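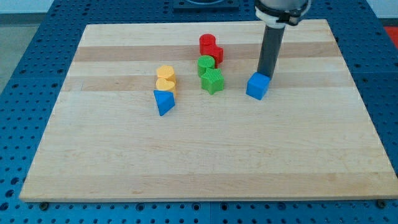 Saturn's rings look like solid, painted stripes in a small telescope, and I'd like you to hold onto that first impression for a minute before we wreck it. Two things fool the eye. One is foreshortening. We almost never see the rings face on, so a shape that is round comes out squashed into an ellipse, the same way the rectangular board up top reads as a trapezoid because its far edge runs away from you. You correct for the board without thinking, since you've met plenty of boards. You have to learn to do it for Saturn. The other thing is the banding. On the wood, pale and tan strips run side by side, with one darker stripe crossing the upper part, and if you squint you could almost take it for a close-up of the B ring! But the wood is a solid board you can knock on. The rings are a gigantic crowd of separate bits of water ice, each on its own orbit, and the stripes are only places where the crowd is thicker or thinner.

Notes for Unit 4: Rings, Gaps and Small Moons
Zullosetti Hall, room 103
Valdis Priedītis
Handed out June 12, 2025

Why they can't be solid

Start with a question I love asking: how fast does a ring move? If it were a solid disk, the outer edge would have to travel faster than the inner edge, like a record on a turntable. Gravity wants it the other way around. Things close to Saturn orbit quickly, things farther out orbit slowly, and a rigid ring would be torn up by the disagreement. People worked this out on paper in the nineteenth century, and then it was checked by looking at the color shift in light from different parts of the rings. The inner parts really do go around faster. (We'll do the Doppler arithmetic in the next set of notes, so don't panic if that sentence went by in a blur.)

So picture a lot of lanes. Every chunk has a lane, chunks in neighboring lanes drift past each other very gently, and now and then they bump. The bumping matters. It takes energy out of any up-and-down motion, so over time everything settles toward one flat sheet. The main rings are wider across than twenty Earths in a row, and in most places they're only tens of meters thick. I still find that ridiculous, and I've been teaching it for years.

Reading the letters

The letters go in order of discovery, so I'm sorry to say they don't go in order of distance. From the planet outward you get D, C, B, A, F, G, E. Just memorize it. In the club telescope (we use the Rorkar, the short fat tube on the roof) you can expect to see A and B when the rings are well open, and C if the air is very steady and you're feeling generous. The B ring is the bright one. A is a bit dimmer and lies outside it. Between them is the Cassini Division, a dark line that beginners always think is empty. It's only thinner. Spacecraft found plenty of material in there.

Where the gaps come from

There are two stories, and students mix them up every year.

Story one is a moon sweeping its own lane. The little moon Pan orbits inside the Encke Gap, out in the A ring, and its tugs keep the lane clear. Daphnis does the same in the much narrower Keeler Gap, and it kicks up lovely waves along the edges as it goes.

Story two is resonance, and the moon can be far away. A particle at the inner edge of the Cassini Division goes around Saturn twice for every one trip made by Mimas. That means it gets its strongest tug at the same spot in its orbit over and over. Think of pushing a kid on a swing: small shoves add up if they come at the right moment. The particle's orbit gets stretched, it runs into its neighbors, and the edge of the B ring ends up pretty sharply defined.

Please run this one yourself in Fevum before the problem set. Load the ring file, switch Mimas off, let it go a while, then switch Mimas back on. It's slow on the older laptops, so start it and go get a coffee.

Tilt, and why the rings vanish

Saturn is tipped by a bit less than 27 degrees, and it keeps pointing the same way in space as it goes around the Sun. So over one Saturn year, close to thirty of ours, we see the rings from above, edge on, from below, and edge on again. We crossed the ring plane this past March, when Saturn was far too near the Sun in our sky to be any fun. Better news: the rings get very narrow again in November, and Saturn will be well placed in the evening. Come up to the roof!

A warning for the worksheet. I measure tilt from edge on, so edge on is 0 and face on would be 90 degrees, a view we never get from Earth. The Bañuelos reader measures it the other way around on page 67. Both are fine, but say which one you're using or I can't give you the points.

To do

1. Sketch Saturn at tilts of 5, 15 and 25 degrees. Keep the long axis the same length in all three.
2. Mimas takes 22.6 hours to orbit. Find the period of a particle in the two-to-one resonance, then use Kepler's third law to get its distance as a fraction of Mimas's.
3. Explain in a paragraph how Pan's gap and the Cassini Division differ. No equations, please.
4. Read the Bañuelos chapter on small moons up to page 96. The part on ring age is still being argued over, so come with an opinion and be ready to have it poked at.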